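Moving from Elville to Turau with a full house: a thread
By the author of the Turau Notes account
October, 7:40 am
Print this page | E-mail this page

1/ We moved house in October, from Elville to Turau. A few people asked how it went and what it cost, so I'm putting it in one thread. It's 200 km door to door, mostly highway.

2/ Quotes first. I got 4. The cheapest wanted cash on the day and wouldn't say what size truck. The dearest included packing. I went with Nakamura Removals, second from the bottom, because they answered the phone.

3/ Final bill was $1,527. That covered the truck, two people and the fuel. It didn't cover the piano, which stayed in Elville with the neighbours.

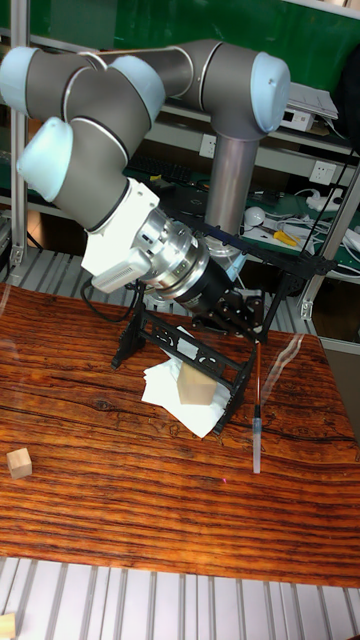

4/ BOXES
Liquor store boxes are the right size for books. Anything bigger and you can't lift it. I labelled the top of every box and then stacked them, so I couldn't read any of the labels. Label two sides.

5/ Start with the shed or the garage. I left ours to the last weekend and it took longer than the kitchen. Half-empty paint tins can't go on the truck, and the tip in Elville only takes them in the mornings. 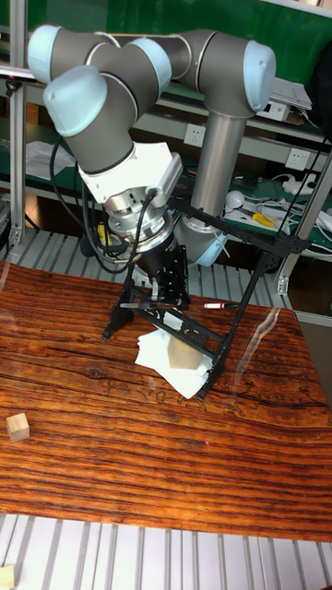
6/ Same goes for gas bottles, bleach and anything with petrol still in it. The mower had to be drained. I did it on the driveway the night before with a torch in my teeth.

7/ Utilities. Power was easy, one call. Internet was with Trilutix and they needed 3 weeks' notice to transfer. I gave them one. We used phone data until they got to us — check the cap on your plan before you do this.

8/ Mail redirection can be set up ahead of time at the post office. Take ID with the old address on it. I'd already updated my licence to the new one and had to go home for a power bill.

9/ On the day the truck came at seven and was loaded before lunch. Beds went in last so they'd come off first. We also kept a box in the car with the kettle, mugs, toilet paper, chargers and a screwdriver.
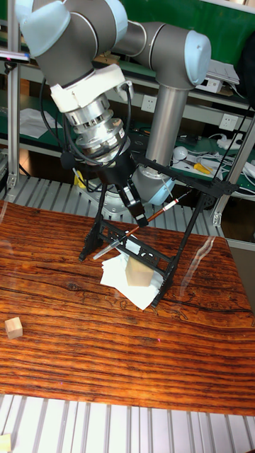 10/ The screwdriver was the wrong one for the beds. They need a hex key, and the hex keys were in a box marked MISC. There were five boxes marked MISC. Tape the key to the bed frame.

11/ Measure the fridge gap at the new place. Ours was too narrow, so the fridge lives in the laundry for now. Measure the doorways as well. The couch only got in with its legs off.

12/ Damage: one lamp, and a chip in a dinner plate I never liked. Nakamura took the lamp off the bill without an argument.

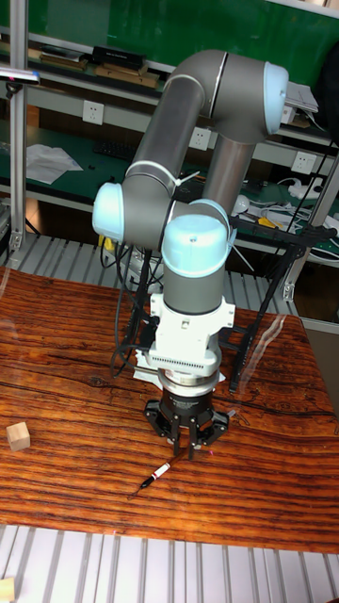

Grey arm, pale blue caps, glossy wooden table.

13/ Turau so far: quiet street, good bakery, bins go out on a different night from what the council website says. Follow the neighbours.

14/ We're about half unpacked. I've got a pile of flattened boxes in the carport, free to anyone local who wants them. Reply here and I'll send the address.

Print this page | E-mail this page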